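About Munshi

Munshi is a small family firm that sells fabric by the metre, along with the thread, buttons, wadding and zips that go with it. We started with one market stall and a borrowed van, selling remnants on Saturdays, and for a long while we thought that was all it would ever be. Then people began asking whether we could keep a bolt back for them, or find more of something they had bought the summer before, and we found we rather liked being asked.

These days we have a shop at Bestport, on the corner by the old bus depot, and a stockroom behind it that is always fuller than it ought to be. At the last stocktake we had 719 different prints on the shelves, and that is before you get to the plains, the linings and the basket of offcuts by the till (please do have a rummage, everybody does). Most of what we carry is cotton, as that is what quilters and dressmakers ask us for, but we keep a good wool section through the winter and some lovely soft linens from June onwards.
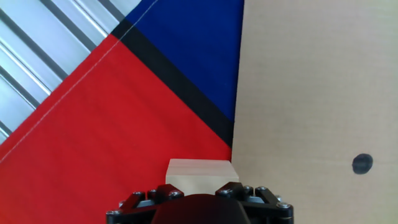
A small wooden block on one of our colourful fabrics.

Our own range is called Tunel. It began when we couldn't find a sturdy cotton that was wide enough for a double quilt back without a join down the middle, and after a good deal of grumbling we decided to have one made. There are three weights now, and customers use them for all sorts - curtains, aprons, school bags, even a puppet theatre. We send out some 3,305 parcels a year, and a fair few have Tunel in them.

Upstairs is the sewing room, which we call Nuduvico after a misprint on our very first delivery note that made us laugh too much to correct. We hold beginners' evenings there, a mending morning and a quilting circle that has been going longer than the shop has. You don't need to bring a machine, and there is always tea.

If you can't get to us, we are happy to post swatches. Tell us what you are making and which colours you have in mind, and we will cut you a little bundle and write the names on the back - it may take us a few days in the busy months, but we do get to every one.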